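Inicio | Análisis | Audio y directo | Guías | Contacto

Análisis del concentrador USB Fulon para cabinas de DJ

Este servicio técnico ha evaluado el concentrador Fulon, un modelo alimentado de siete puertos destinado a quienes trabajan en directo con controladora, interfaz de sonido y varias memorias. El precio de venta es de 109 euros, con fuente de alimentación incluida.
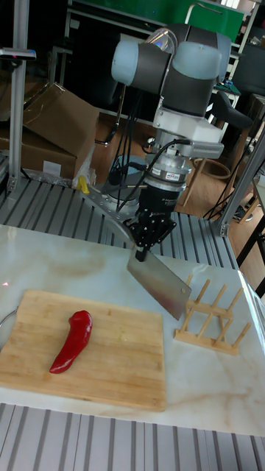 La unidad se conectó a un portátil con el programa Veseo y una biblioteca de 1000 pistas. Durante 34 horas de uso acumulado no se registraron desconexiones de la controladora. La fuente externa mantuvo estable la tensión incluso con todos los puertos ocupados.

El cable suministrado mide 70 centímetros, longitud escasa para una mesa de mezclas elevada. Los indicadores luminosos resultan excesivos en salas oscuras y no pueden apagarse. 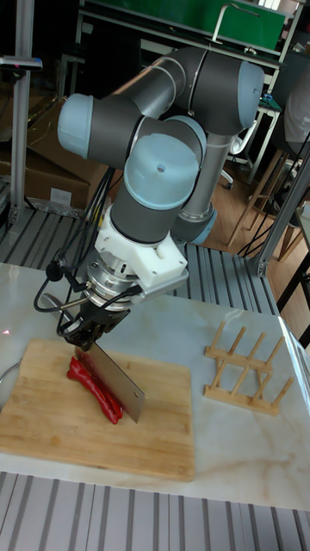
¿Puede utilizarse sin la fuente de alimentación?
Funciona, pero el fabricante limita ese modo a dispositivos de bajo consumo, por lo que no se aconseja para una interfaz de sonido.

Se recomienda su adquisición para instalaciones fijas. Para equipos itinerantes, el modelo Kurek ofrece menos puertos y un formato más ligero.

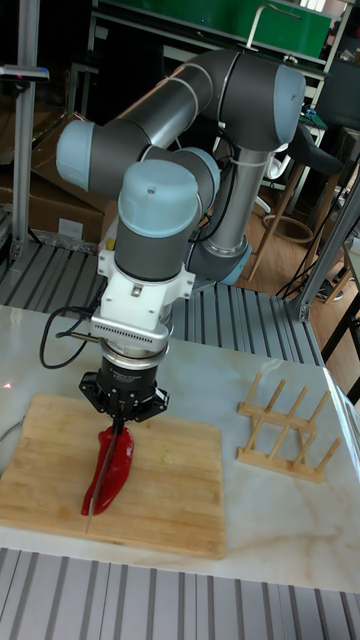
Brazo robótico sobre mesa de acabado marmolado.

Evaluación: Ctibor Trnka. Revisión: Hubert Makowska.

Contacto | Aviso legal | © Banano | Volver arriba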